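Vastura Wall-Mounted Folding Drying Rack
Section 6. Mounting, Leveling and First Use 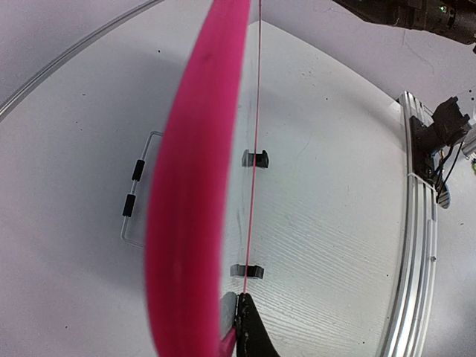 Bogdan Bratu writes that the earlier edition of this section told installers to tighten the bracket screws fully before leveling, and that on his wall this left the rail sloping toward the hinge side with no adjustment remaining. The order of steps has been changed accordingly. Installers working from the older printed sheet should use the steps below.

6.1 Before you start

Read the whole section once before drilling. The rack is supplied with a wall rail, two brackets, a folding frame, a bag of fasteners and a drilling template. The fasteners are intended for solid brick or concrete. For hollow walls, use anchors rated for the wall type and follow the anchor maker's own drilling instructions.

Tools required: drill, masonry bit, spirit level, pencil, tape measure, cross-head screwdriver, small hammer.

CAUTION: Check for pipes and electrical cables before drilling. Do not drill directly above or below a switch or outlet.

6.2 Choosing the position

The frame folds down from the rail and needs clear space in front of the wall. Measure at the height where the frame will sit when open, not at floor level. Baseboards and window sills can reduce the available depth.

Leave a gap of 400 mm between the open frame and any heater. Leave enough room at the hinge side for a hand to reach the locking tab.

Note: Rooms without a window or an extractor dry laundry slowly. If condensation forms on the wall behind the rack, increase ventilation before the next load.

6.3 Mounting the rail

1. Tape the drilling template to the wall at the chosen height. The printed arrow must point up.

2. Place the spirit level along the top edge of the template. Adjust and tape again if needed.

3. Mark the hole centers through the template. Remove the template and keep it until the installation is finished.

4. Drill each hole to the depth shown on the template. Clear the dust from the holes.

5. Tap the plugs in until they are flush with the wall surface. On tiled walls, push the plug past the tile so that it expands in the material behind.

6. Hold the rail in position and start all screws by hand. Turn each screw until the head touches the rail, then stop.

7. Check the level again. The bracket slots allow a small vertical adjustment in either direction.

8. Tighten the screws, starting with the center pair and working outward. Check the level once more.

CAUTION: Do not use an impact driver on the rail screws. Overtightening can bend the rail and prevent the frame from folding flat.

6.4 Fitting the frame

1. Fold the frame closed and hold it against the rail with the locking tab facing up.

2. Slide the hinge pins into the brackets until both retaining clips click.

3. Pull gently on each side. If one side moves, remove the frame and repeat step 2.

4. Lower the frame. It should stop at 90 degrees to the wall. If it stops early, look for a plug or screw head standing proud behind the bracket.

5. Raise the frame and close the locking tab.

6.5 First use

Wipe the rods with a damp cloth and let them dry. Load the rods nearest the wall first and spread heavy items evenly across the width. Hang long items over two rods to improve air flow.

Unload the outer rods first. Do not fold the frame with laundry on it.

CAUTION: Do not hang from the frame or use it as a shelf or handrail. Keep children away while it is being folded.

6.6 Care

Retighten the rail screws after the first month, then once a year. December is suitable in most homes, when indoor drying is at its heaviest. Clean the hinges with a dry brush. Do not oil them; oil transfers to fabric.

Replacement clips and plugs are available from Parkotow under the part number printed on the underside of the rail. Clips from the older Dinum rack have a shorter pin and do not fit.

Section revised May 20, 2026.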